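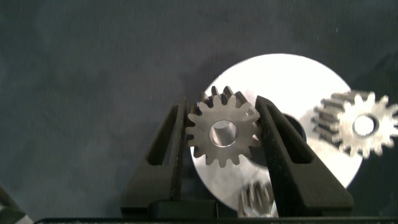
How often should the gears in a hand-cranked pasta machine or meat grinder be greased?

Once or twice a year is enough for a machine that gets used every couple of weeks. If yours comes out only for the holidays, look at it before you put it away and leave it alone otherwise.

Old hand-cranked kitchen tools last a long time with very little care, and most of the ones people throw out have a simple problem. The notes on this page cover pasta rollers, meat grinders, grain mills and the kind of wall-mounted coffee mill that turns up at yard sales.

Which grease to use

Buy a food-grade grease or a food-grade mineral oil. Hardware stores keep it near the plumbing supplies, and restaurant supply shops sell it in small tubes. One small tube will last most households for years.

Do not use cooking oil. Olive oil, sunflower oil and butter all turn sticky after a few months and then go rancid. A crank that feels stiff in the morning and loosens up after a few turns very often has old cooking oil in it. General-purpose machine oil and bicycle grease should stay in the garage.

Opening up a pasta machine

Most pasta machines have a side cover held on by two or four screws. Unclamp the machine, set it on a towel and take a picture of the side with your phone before you touch anything. Put the screws in a saucer. They are not always the same length, and a long screw in a short hole can press against a gear.

Brush out the dry flour with a clean paintbrush or an old toothbrush. Tap the machine on its side and brush again. Packed flour between the teeth can be lifted out with a wooden toothpick. A metal pick works too, but go easy with it.

Wipe off the old grease with a dry paper towel. If it has gone brown and hard, dampen the towel with a little rubbing alcohol and give it time to soften. Then put a thin smear of new grease on the teeth and turn the handle ten or twelve times so it spreads. Wipe away whatever squeezes out at the sides. Too much grease picks up flour, and you end up with paste.

My Bandeter roller is a heavy one and takes a little more than the lighter machines. The old Sasa I had before it had nylon gears, and those I only brushed clean.

Water

Never wash a pasta machine. Dough left on the rollers comes off easily once it has dried, so leave the machine out on the counter overnight and brush it the next morning. A stubborn piece can be pushed out by running a scrap of firm dough through the rollers and throwing that scrap away.

Meat grinders are different. They have to be washed every time, in hot water with dish soap, with the knife, plate and screw taken apart. Cast iron and plain steel parts should not go in the dishwasher. They come out gray and start to rust before you have emptied the top rack.

Drying

Towel-dry the parts, then set them on a baking sheet in an oven at 175 degrees with the heat turned off as soon as you put them in. Take off anything wooden or plastic first. Ten minutes is plenty. Let them cool, then rub them with a drop of mineral oil on a paper towel.

Katia Sanna wrote to say she uses a hair dryer for this – it works, especially for the threads inside the ring where water likes to sit.

Rust spots

Light surface rust comes off with fine steel wool and a few drops of mineral oil. Rub, wipe and look. For something heavier, soak the part in white vinegar for an hour or two, scrub it with a stiff brush and rinse it well. Neutralize it with a spoonful of baking soda in a quart of water, rinse again and dry right away. Leaving a part in vinegar all night can pit the surface.

If you want the flat side of a grinder plate smooth again, tape a sheet of 400 grit wet sandpaper to a piece of glass and move the plate over it in a figure eight with a little water. Wash the plate very thoroughly before it goes near food. Do not try this on tinned parts, as the tin is thin and will not come back.

When the handle skips

A handle that jumps or clicks once per turn usually means a chipped tooth or something caught between two teeth. Clean first, then check again. If a tooth is chipped, turn the handle slowly with the cover off and mark the spot with a pencil so you can find it again.

Skipping under load only is more often a worn handle socket. The flats inside get rounded and the handle slips. A new handle costs little and fits in a minute.

Finding parts

For older machines, measure the gear across the teeth, measure the hole and count the teeth. Sellers will want all of these. Kettler handles and Stembridge handles look alike in pictures but the sockets are different sizes, so ask before you order.

Ottmar Fuchs asked whether a gear from a sewing machine could stand in. Sometimes the size is close, but the tooth spacing seldom matches and a bad match wears down both gears. I would wait for the right part.

Clamps and counters

A clamp that leaves dents in the counter needs a pad. Cut a square from a worn-out leather belt or a piece of cork and set it under the foot. Folded cardboard will do for one afternoon. Tighten by hand only. If the machine still walks, the counter edge may be beveled, and a thin strip of wood above the pad will give the clamp something flat to hold.

Storage

Keep the machine in its box or under a cloth, with the crank stored beside it. Birgit Eichhorn ties hers to the frame with kitchen string, and I have started doing the same. Avoid plastic bags, which trap damp. A cupboard over the stove is a poor spot because of the steam and grease.

I go through all of mine in September, before the sausage and ravioli season. The grinder takes the longest – the wooden grip on the handle gets a little mineral oil too, rubbed in and left until the next day.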